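July 25, 2020

A thread about floors, big round boards and a very good building. I've spent most of the day at Schouten and I'm too pleased with it to go to bed, so you're all getting the lot.

### 1.

For anyone new: I make big games. The sort you play standing up, or kneeling, or lying on your stomach if you're small enough to get away with it. The current one is called Lallov and it lives on the floor. I've been muttering about it on here since January.

### 2.

Lallov in one breath: there's a round board, there's a tilted stick on a base, there are little cups, and you have to get your cups where you want them without touching the stick. That's it! My niece got it quicker than I did, and I wrote the rules.

### 3.

Now the building. Schouten is the old print works past the canal, done out in white on two levels, and I love it in there. At home I test things on a rug in the hallway with the bathroom door open for extra light. Going from that to a place with a proper ceiling is a treat, even before you put a game down.

### 4.

Things I like about it: white walls, white ceiling, long strip lights that get right into the far end. Tall white shelving with open tiers, so you can see what you've got without opening a single door (I'm a person who loses things behind doors). Benches you can stand at. And the little clear cups show up beautifully in that light, which I had properly worried about, as on my hallway rug they vanish.

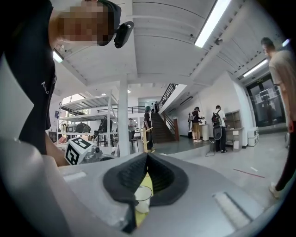
### 5.

Somebody asked last week why I don't just make it a tabletop game. I did! It was 30 cm across and it was fine. Perfectly fine. You sat down, you moved a cup, you had a biscuit.

Then I laid a big one on the floor and people started walking round it and pointing at things and getting down on their knees to squint, and I knew I wasn't going back.

### 6.

The walking round is the best bit. Every spot gives you a different view of the stick. From one side there's loads of room to get past it, then you go two steps along and there's hardly any. I've watched grown adults do a full lap before every single turn, very serious, hands behind their backs like they're in a museum.

### 7.

Cups, then. I've gone through so many cups. Tall ones tip. Heavy ones are dull because nothing ever goes wrong with them. The ones with a flared rim are my favourites, they're easy to get hold of and they look friendly, if a cup can look friendly. I order mine from Jeltov and they come in sleeves of 87, a number I have wondered about more than is healthy.

### 8.

(I wrote and asked. They said it's how many fit in the sleeve. Fair enough!)

### 9.

Big rounds on a hard floor behave so much better than on carpet. At home there's always one edge that sits up a bit, and the whole board gives a little wobble when you lean on it, and then a cup goes over and you have an argument. Concrete is a joy.

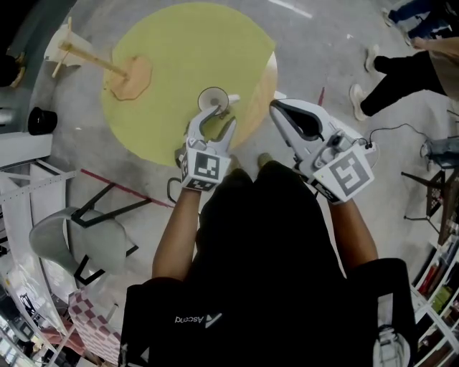 ### 10.

The thing I've fiddled with most is the stick. It used to stand straight up in the middle, and straight up was boring, you could come at it from anywhere and it was all the same. Having it lean changed the game completely. Look how the wooden one comes out of its eight-sided base on the left of the round and heads off up at an angle, so there's a crowded side, and the rest of that lovely yellow-green is wide open. People drift to the open part first. They feel safe there. Then the open part fills up and the trouble starts.

### 11.

I'm completely sold on the colour by the way. I wanted something you could spot from the far end of a big room, and against grey floor it just sings. I did try a dark blue version in the spring and it looked very smart and everyone kept treading on it.

### 12.

Base shape: I get asked about this more than anything. Eight sides because a round base rolls off down the hall if you drop it (mine went under the cooker) and a square one always looks wrong sitting on a circle, like it's been put down crooked. With eight you can turn it a notch at a time and agree on where it's pointing. "One notch towards the window" is a real instruction in my rules.

### 13.

House rules people have sent me that I'm definitely stealing:

- whoever knocks the stick has to turn the base for the next round
- left hand only after tea
- you may ask a dog for help but must accept what the dog does
- no talking on the last cup

### 14.

The dog one is from the club at Ukov, who have been playing the test set for ages and send me the best notes. Their longest game went to 17 rounds. I'd put "a game lasts up to five rounds" on the sheet. So that line is coming out!

### 15.

Storage, for the practical lot among you. A big round is a pain to keep. It won't go in a cupboard, it won't go behind a sofa without sticking out at both ends, and if you lean it on a wall it wants to be off. I keep mine flat under the bed with winter jumpers on top. If you've got open shelving with a deep bottom tier, I'm jealous and would like to hear all about it.

### 16.

If you want to have a go at home with no kit: chalk a big circle on the patio, stand a garden cane in a flowerpot so it leans over the circle, and use yoghurt pots. Rinse them first. Make the circle bigger than you think. Then make it a bit bigger again, as you'll be crawling about in there and elbows take up a lot of room.

### 17.

Still to sort before the next version:

- a bag for the cups that shuts properly
- a shorter stick for little ones
- the rules on one side of paper, in words my dad will read
- a name for the move where you slide a cup right under the stick. "The limbo" is winning so far but I'm open to offers

### 18.

My knees are wrecked and I've got dust all down one side. What a brilliant building though. If you make one with the flowerpot, please post it, I want to see every patio. And tell me your name for the limbo thing.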